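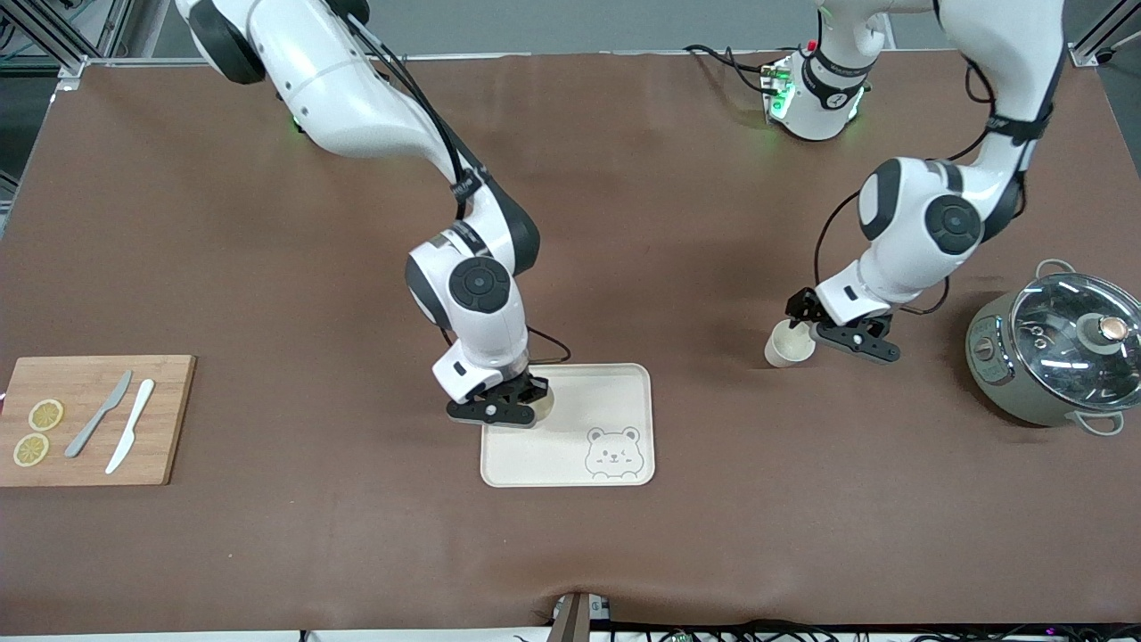
Paper cup and beige tray on the brown table

Container growing > Perennials and bulbs
Thread: Agapanthus in pots, no flowers second year running

Tươi La
I have two agapanthus in 24 cm terracotta pots on a south-west facing patio. Leaves are healthy, no flower stems last summer or this one. Compost is a peat-free John Innes type mix with grit. Fed with tomato food every fortnight from May until the end of June, then stopped. They spend winter in an unheated porch. Variety is unknown, the labels went missing. Should I divide them, or leave them alone?

Quang Hồ
Leave them alone. They flower best when the roots are tight. If you divide now you will lose next year as well.

kosonar_plot
Stopping the feed at the end of June is the likely fault. Next year's buds form inside the crown in late summer and early autumn. Carry on with high potash until the middle of September and water at the same rate. Most people let the pots go dry after July and then wonder where the stems are.

Lesego Ngubane
Agree on the feed. Don't agree with Quang about tight roots. Mine were so congested that water ran straight down the inside of the pot and out of the bottom. I knocked one out and the middle of the root ball was dust. Split it with a bread knife, potted the pieces into 20 cm pots, and had stems on most of them the second summer. The one I left alone did nothing at all in that time.

Quang Hồ
That was a watering fault. You could have stood the pot in a bucket for an hour and got the same result without the knife.

Lesego Ngubane
I did stand it in a bucket. It floated.

Tươi La
Thanks both. I tipped one out this afternoon. Roots are white and thick, circling at the base, but I can still push a finger into the compost near the crown. Moist all the way through as far as I can tell. They were last potted three springs ago.

Quang Hồ
Then it doesn't need splitting.

Lesego Ngubane
On that description, no, not yet. Move up one size at most, in April.

Bảo Châu
Is the porch dark? Evergreen types need light in winter. Deciduous ones don't mind, they lose their leaves anyway. Do yours die back?

Tươi La
One goes yellow and drops everything by November. The other keeps its leaves. I had assumed they were the same plant. The porch has a solid door and one small window on the north side.

Bảo Châu
Two different types then. The deciduous one can stay where it is. Put the evergreen one against the house wall and bring it in only when hard frost is forecast. Mine take a degree or two of frost under fleece — more than that and the leaves turn to mush.

Thịnh Kiều
Check for gall midge as well. If you had buds that swelled, went brown and never opened, that's midge and feeding won't cure it. Cut off the affected heads, bag them and put them in the household waste, not the compost heap.

Tươi La
No buds of any kind, so I think I can rule that out.

kosonar_plot
Feed first, then. For scale, I have 12 pots and changed nothing except the September feeding. It took a full year to show.

Quang Hồ
And don't pot them on in April either. One change at a time or you won't know which one worked.

Tươi La
Will feed to mid September, leave the pots as they are and move the evergreen one out to the wall. Will report back next July.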